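Household Waste and Municipal Collection
Notes for Lecture 5: Composition Studies

Kipchumba Ogola
November 12, 2024

These notes cover the second half of the unit on measurement. Students should have read the Porkthorpe survey report, chapters 2 and 3, before the session. The term "household waste" is used throughout for material set out by private residences. It excludes garden waste unless stated.
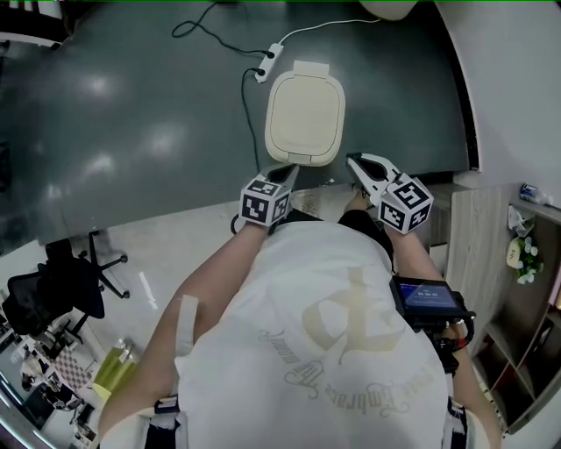 Rice cooker on a table.
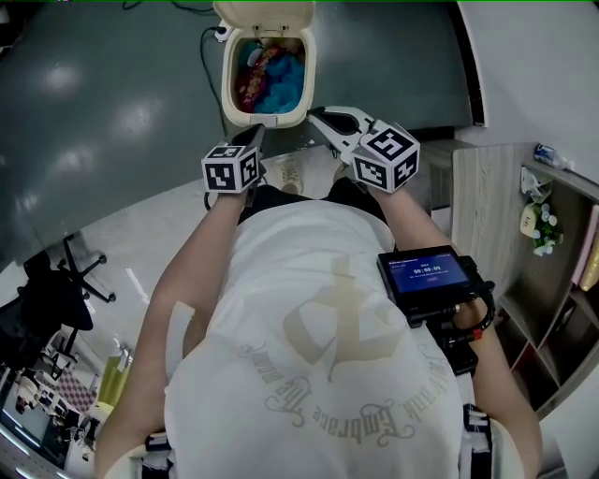
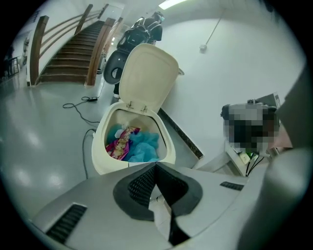
Bin with the lid open, in both of the last two views.

Why do composition studies sort waste by weight when collection trucks usually fill up by volume?

Weight can be measured the same way at every site, while volume changes each time the material is pressed or moved. A study that needs volume will normally weigh first and then apply a density figure for each category.

5.1 The sampling unit

A composition study begins with the choice of unit. The unit may be the single container, the household, the street or the truckload. Each choice carries a cost. Sampling by household allows results to be set against family size and income, but it requires consent and separate labeling of every bag. Sampling by truckload is cheaper and gives a fair picture of a district as a whole. It says nothing about differences between homes.

The Porkthorpe survey used the household as its unit. It enrolled 156 households in September and assigned each a number that was kept apart from the address list. Of these, 11 withdrew before the first collection and were not replaced. Students should consider what effect this may have had on the results, and whether replacement would have been the better course.

5.2 Categories

The survey sorted material into the following primary categories:

Food waste, avoidable
Food waste, unavoidable (peelings, bones, shells)
Paper and card
Rigid plastic
Film and flexible packaging
Glass
Metal
Textiles
Small electrical goods
Residue

Flexible packaging causes the most disagreement among sorters. Many snack wrappers are made of plastic bonded to a thin layer of metal, and two sorters working from the same written guide may place them differently. The Wirau manual assigns an item to the category of its heaviest material. The Drastach manual places all bonded material in residue. Results obtained under the two manuals should not be compared without adjustment.

5.3 Moisture and contamination

Paper that has been in contact with food gains weight from it. If this is ignored, the paper share is overstated and the food share understated. The usual remedy is to dry a small portion of each category and report both figures. Nyamweya's method, handed out last week, sets the portion at 100 grams. Larger portions take longer to dry and are seldom justified in a study of this size.

5.4 Reporting

Results are given as a share of total weight, with the number of samples stated beside each figure. Any category found in fewer than 40 samples should be marked in the table and left out of comparisons between districts.

Reading for the next session: Porkthorpe survey report, chapter 4, and the appendix on sorter training. Written answers to the problem on withdrawn households are to be submitted at the start of class.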